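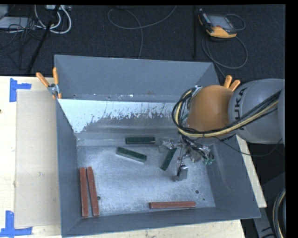

5.2 The false "bin empty" stop

Okay, so this is the failure that ate most of our June, and I want to go through it slowly because I think other people running block picking with a metal bin are going to hit it sooner or later. The short version is that the arm would pick happily for a while, then decide it was done and go home with blocks still sitting in the bin. No error, no warning on the pendant, no stop code. The log said the episode finished normally. If you only looked at the summary numbers (and for a few days I did only look at the summary numbers, sorry) everything was great.

The task is the same one as in Section 4: green blocks and reddish-brown bars go into the bin in a jumble, the KUKA arm comes in from the side, takes one out, and puts it on the flat sheet next to the bin. Movoro picks the grasp, Patar plans the motion, and a little supervisor script that I wrote decides whether there's anything left to pick. You can probably guess which of those three was broken.

What tipped me off was the count. We load the same number of pieces every time and the supervisor logs each one it thinks it has placed. Out of 1,000 episodes marked as successful, 23 had a place count lower than the load count. I first blamed the counter, then I blamed double picks, where the fingers close on two pieces lying side by side and they both come out together. Double picks do happen, and they leave a count that looks exactly like this, so I sort of talked myself into it. Then I sat down with the end-of-episode depth maps for all 23. In 2 of them the bin really was empty and we'd had a double pick. In every one of the others there was still at least one piece lying in there.

So where was the piece? Nearly always flat against the foot of the sloped panel at the back, or pressed along one of the side walls. The supervisor works by subtracting a stored model of the empty bin from the current depth map and looking for anything that sticks up more than a threshold. Out in the middle of the floor that's easy. Near the walls it's a mess, because the bare metal throws reflections and the depth there jumps all over the place from one reading to the next. Early on I'd gotten tired of the arm chasing ghosts in those spots, so I put a 15 mm mask all the way around the bottom edge and forgot about it. A block lying tight against the wall sits partly inside that mask, and what's left outside is small enough to get thrown out by the blob filter. Two sensible fixes, made months apart, and together they made blocks disappear!

The part that bothers me more is the safety side. When the supervisor said "empty," the cell dropped into its reload state, and in the reload state the arm swings back to home at full travel speed along a fixed path. That path was taught with an empty bin. On one run a bar had ended up propped on end in a corner, inside the mask, and the gripper clipped it on the way out. The bar went over the wall and onto the carpet. We were all at the desk, so no harm done, but the reload state is also the state where a person is supposed to walk up and refill the bin. I had a picture in my head of "arm parked, bin empty, safe to reach in," and the only thing behind that picture was a threshold in my own script. (The interlock did work the way it was configured. It was configured to trust the supervisor.)

We tried the obvious thing first and shrank the mask. The ghosts came right back, the arm started poking at bare metal, and one fingertip came down on the bin floor hard enough to trip the force limit. We put the mask back. I also tried a coat of matte spray on a spare bin, which helped with the reflections but got scraped by the blocks pretty quickly, and then the scraped patches were their own problem.

What we ended up with is kind of clunky. When the supervisor thinks the bin is empty, it doesn't get to say so anymore. It asks for a second look with the arm pulled well clear, using color instead of depth inside the masked strip. Green and reddish brown against gray metal is not a hard call, and I feel a bit silly for not doing it from the start. If the two checks disagree, the arm holds where it is and asks for a person. The move to home now runs at reduced speed no matter what anybody thinks is in the bin, and the reload state needs a button press once the arm has stopped.

We reran the whole set on our own cell and on the one at Llanos, which has a newer bin with cleaner walls. The early stops went away on both. The cost is a slower finish to each episode, plus a few holds where the color check got fooled by glare, and I'm fine with those. The success rates in Section 6 all use the new check. The numbers in our earlier Zendach report do not, and they should be read as a little too high.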